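Casa e Arrumação > Quartos > Roupa miúda
Última atualização: junho

Meias pretas: dobrar em cima da cama ou na cómoda?

olga_pinheiro
Passei a dobrar a roupa escura em cima da cama, porque no lençol cor-de-rosa aos quadradinhos vê-se logo o preto. O problema é o cotão. Lavo a 30, viro do avesso e continua a agarrar tudo. Alguém resolveu isto?

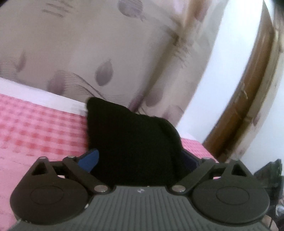
Resposta de rusus17

Olga, dobrar na cama é pedir cotão. O lençol larga fibra, sobretudo se for novo. Eu dobro numa mesa lisa e acabou.

Resposta de marta_anozie

Não concordo. O cotão vem da máquina. Limpa o filtro e lava os pretos à parte, sem toalhas. Dobro na cama há anos e não tenho esse problema. O que não se deve fazer é deixar a roupa num monte, que depois fica toda vincada.

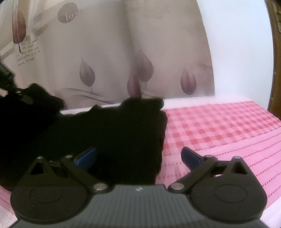 Pano preto amontoado na cama

Resposta de olga_pinheiro

O filtro limpei em junho. As toalhas vão junto, confesso. Vou separar. Quanto aos montes, despejo o cesto e só depois dobro, não tenho paciência para tirar peça a peça.

Resposta de rusus17

Separar ajuda, mas continuo a dizer que a cama não é sítio para isso. E não faças bolas com as meias, que alargam o elástico. Dobra ao meio e arruma ao alto na gaveta.

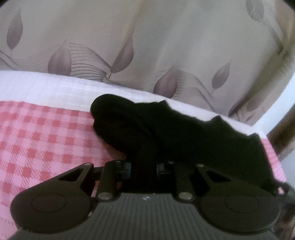
Meia preta sobre o tecido aos quadrados

Resposta de marta_anozie

O elástico alarga com o uso, com bola ou sem bola. As minhas estão em bola e servem.

Resposta de olga_pinheiro

Vou lavar os pretos sozinhos durante um mês e continuo a dobrar na cama. Se o cotão não passar, mudo para a cómoda.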